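May 9, 2026 — Stemum bench, memory module insertion, wrist view policy

Picked up from Miyuki's February notes. Question for this round: does masking the glare region in the wrist image help slot localization, or does it only slow things down. Same board, same lamp position, same start poses as her baseline. Policy checkpoint unchanged. Only the preprocessing differs.

300 trials total, split evenly between masked and unmasked. Slot choice drawn at random per trial. Success = module seated and both latches closed, checked by hand.

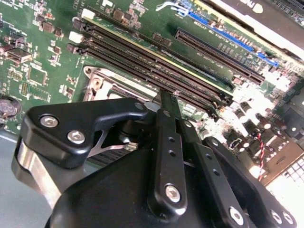 Localization error is dominated by the approach angle. With the board diagonal in view, the estimator has to pick one of several parallel dark channels, and it tends to slip by one slot. The white latches at the upper-left ends of the slots are the best anchor we have from this pose, as the central linkage arm overlaps the lower edge of the bank. Right side of the board is washed out below the black expansion slot, so features there are useless without the mask.

Failures: 39 unmasked, 37 masked. No real difference. Most were off-by-one in both conditions. Mask adds 96 ms per cycle, not worth keeping in this form.

Efthymia suggests a latch detector as a separate head, trained on the Lalldale crops — labels exist but need cleaning. Agree. Also want a run with the lamp moved before dropping the glare question completely.

To do: export logs to Monotham, rerun off-by-one cases with a steeper approach, ask Paul for the old calibration file.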